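Laundry advice I no longer believe (and a little that I do)

Filed under: Home > Washing & Ironing > Tips

I have a drawer of clipped laundry tips going back years, plus the ones my sister-in-law forwards. Last July I started trying them one at a time, on our own clothes, to see which were worth the bother. Most weren't. I kept notes, because otherwise I only remember the ones that annoyed me.

Vinegar in the rinse. Supposed to soften towels. I did half our bath towels with it and half without, hung them on the same airer, and asked my husband which were softer. He picked the plain ones, then changed his mind, then asked if this was going to take long. A good shake before hanging made more difference than the vinegar did.

Tennis balls in the dryer. They make a terrible racket. The pillows came out a bit plumper, I'll give them that. For ordinary clothes I saw nothing.

Turning dark things inside out. Fine, this one I accept. Black and dark grey cotton rubs pale along the seams and at the elbows, and if the rubbing happens on the inside you don't see it. It takes a moment per garment, and it's easier to do going into the wash than coming out, when the sleeves cling to each other.

Sorting into five piles. I have seen charts with more than that. Two piles do us, dark and not dark, with a third now and then for anything woolly. If you live alone you'd wait a fortnight to fill the fifth pile.

The folding board. I bought a Kotevis one for £27, which still irritates me. It makes lovely square T-shirts, provided they are all the same size and you have nowhere to be. Hooded tops come out looking like a parcel somebody sat on. Mine is behind the wardrobe.

Then there is the basket question, on which there is far more advice than the subject can bear. Tall hampers are sold as space savers, and they are, until you want the sock at the bottom. I prefer a shallow plastic one with handle slots. You put it on a table at a sensible height, take things out with both hands and don't fold yourself in two over the floor.
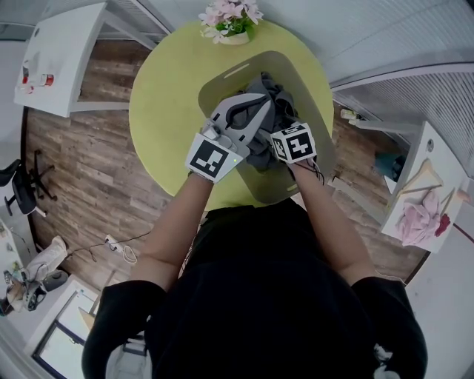 The table matters more than the basket, in my view. Ours used to go on the bed, and anything on the bed gets moved to the chair at night and then lives on the chair. A table is wanted for something else sooner or later, so the clothes get dealt with. A small one is better than a big one for this. Give people room to spread and they spread.

When I lift something crumpled out, I find the shoulders first and let the rest drop. Every guide I've read starts with "lay flat and smooth", as if a damp sweatshirt will lie flat because it's been told to. Hold it by the shoulders, give it one hard snap, then lay it down. Most of the creases you were going to iron will go with the snap. The ones round the pocket won't, and I leave them.

Crease-release spray: Sernell do one, and the label makes large claims. I tried it against a plant mister of tap water on two pillowcases. Couldn't tell them apart, apart from the smell, and I didn't care for the smell.

Dryer sheets as drawer fresheners. For a week, yes.

Freezing jeans. No.

Washing at a low temperature. I was suspicious and I've come round for everyday stuff. Bedding and tea towels I still do hot, and I'm not going to argue about it.

If you want one thing to take away, empty the basket the same day. I don't manage it myself much more than half the time. The dark things show it worst, as they pick up every bit of fluff going and a night in a heap presses the folds in hard.

Comments (4)

Marrowfat: The vinegar thing DOES work in hard water areas. You don't say what your water is like.

Evanthia Chrysikopoulos: I've used a folding board for years and my hoodies are perfectly square. Hood down over the chest first, then the sleeves. Get it out from behind the wardrobe!

jill_b: What about wool dryer balls? Quieter than tennis balls, but I can't say mine do anything.

Marrowfat: Also you can't test towels on one husband.

Contact | Copyright Fleltoletti Home Pages | Back to top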